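학술자료 > 목재공학 > 집성판재 > 논문 본문

검색어를 입력하세요 상세검색 초기화

3. 좁은 판 집성 상판의 함수율 변동과 폭 방향 치수 변화

3.1 연구 대상과 범위

본 절에서는 실내에서 사용하는 좁은 판 집성 상판의 폭 방향 치수 변화를 다룬다. 집성 상판은 폭이 좁은 각재를 측면 접착하여 한 장의 판으로 만든 것으로, 판목 한 장으로 제작한 상판에 비해 너비굽음이 작다고 알려져 있다. 그러나 접착층의 수가 늘어난다고 하여 폭 방향의 총 수축량이 그만큼 줄어드는 것은 아니다. 각재의 접선 방향과 방사 방향이 판 안에서 섞여 배열되므로 총 수축량은 두 방향 수축률의 중간값에 놓이며, 그 위치는 각재의 배열에 따라 달라진다.

선행 연구는 대체로 소형 시편의 평형함수율 도달 과정을 대상으로 하였다. 실제 상판은 마구리면이 차지하는 비율이 작고 윗면과 아랫면의 도장 조건이 서로 다른 경우가 많아 시편 시험의 결과를 그대로 적용하기 어렵다. 이에 따라 본 연구에서는 실사용 치수의 상판을 시험체로 삼고, 길이 방향보다 폭 방향의 변화에 측정을 집중하였다. 길이 방향의 변화는 측정 불확도 이내에 머물러 분석에서 제외하였다.

3.2 시험체와 조습 조건

시험체는 Brarkness에서 공급한 활엽수 집성 상판 19매이다. 모든 상판은 동일한 접착제를 사용하였으며, 표면 마감은 Stimarier의 침투형 오일로 통일하였다. 오일은 윗면에 2회 도포하고 아랫면은 무도장 상태로 두었다. 이는 시중 상판에서 흔히 나타나는 비대칭 마감 조건을 재현하기 위한 것이다. 마구리면은 도장 여부에 따른 차이를 분리하기 위하여 시험체별로 처리 조건을 달리하였다.

조습은 항온항습실에서 200일 동안 실시하였다. 저습 조건에서 질량이 안정된 뒤 고습 조건으로 전환하고, 다시 저습 조건으로 되돌리는 순서를 따랐다. 폭은 상판의 양단과 중앙에서 측정하였고, 너비굽음은 윗면에 직선자를 대고 최대 틈을 읽는 방식으로 기록하였다. 함수율은 핀형 전기저항식 측정기로 구하되 접착층 위를 피하여 핀을 삽입하였다. 접착층 부근에서는 저항값이 목질부와 다르게 나타나 값의 분산이 커지기 때문이다.

3.3 각재 배열과 색조 편차

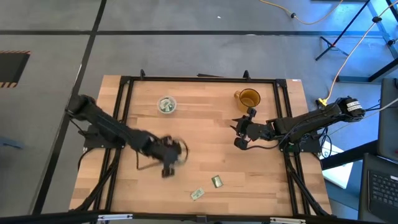

그림 3. 좁은 판 집성 상판의 윗면.

폭 방향 거동을 해석하려면 각재의 진행 방향과 상판에 고정되는 부재의 방향을 함께 고려하여야 한다. 부재가 각재와 나란하면 수축과 팽창을 구속하는 정도가 작고, 각재를 가로질러 체결되면 구속력이 체결점 사이의 여러 접착층에 걸쳐 작용한다. 그림 3의 상판은 밝은색과 그보다 조금 어두운색의 각재가 번갈아 나타나며, 그 위에 검은색 알루미늄 프로파일 틀이 직사각형으로 올려져 있다. 각재가 가로로 놓여 있으므로 틀의 좌우 변은 각재의 진행 방향과 직교한다. 이와 같은 배치에서 좌우 변을 상판에 강체결한다고 가정하면, 금속과 목재의 치수 변화 차이는 주로 이 두 변에서 발생하게 된다. 상하 변에서는 부재의 길이 방향이 목재의 섬유 방향과 일치하므로 같은 가정 아래에서도 차이가 작다.

색조 편차는 변재와 심재의 혼용 또는 원목 간 차이에서 비롯되며, 그 자체로 치수 안정성의 지표가 되지는 않는다. 본 연구의 시험체에서도 색조와 폭 변화율 사이에 유의한 상관은 확인되지 않았다. 다만 변재 비율이 높은 각재는 고습 전환 초기에 흡습 속도가 빠른 경향을 보였고, 이 경향은 마구리면을 도장하지 않은 시험체에서 더 뚜렷하였다.

3.4 고정 방식에 따른 차이

상판을 하부 틀에 고정하는 방식은 장공 체결과 강체결로 구분하였다. 장공 체결에는 Bhatt의 Z형 철물을 사용하여 폭 방향 이동을 허용하였다. 강체결에서는 원형 구멍에 목재용 나사를 직접 체결하였다. 고습 전환 후 강체결 시험체는 중앙부가 위로 들리는 변형을 보였으며, 저습 조건으로 되돌린 뒤에도 변형의 일부가 잔류하였다. 장공 체결 시험체에서는 너비굽음이 작았고 잔류 변형도 측정 불확도를 넘지 않았다.

접착층의 박리는 강체결 시험체의 마구리 부근에서만 관찰되었다. 박리는 모두 접착층과 목질부의 경계에서 시작되었고, 파단면의 목파율은 평균 92%로 나타났다. 따라서 접착 불량보다 구속 응력이 주된 요인으로 판단된다. 나사 구멍 주변에서는 섬유 직각 방향의 미세한 압축 자국도 확인되었으나, 체결력의 저하로 이어지는 수준은 아니었다.

3.5 적용상의 제한

이상의 결과는 측면 접착만으로 구성된 상판에 한정된다. 핑거조인트를 포함한 상판에서는 길이 방향 접합부의 강성이 변형 형상에 영향을 줄 수 있다. 또한 본 시험의 습도 전환은 단계적으로 이루어졌으므로, 난방 개시기와 같이 습도가 급격히 낮아지는 환경에는 별도의 검토가 필요하다. 양면 도장 조건의 시험체는 Brovgate 항온항습실에서 조습 중이며, 측정값은 후속 논문에서 보고한다.

관련 논문
- 침투형 오일 마감재의 도포량과 흡습 지연 효과
- 활엽수 집성재의 접착층 두께와 박리 저항
- 장공 체결 철물의 마찰 특성
- 실내 난방기의 목재 평형함수율 변화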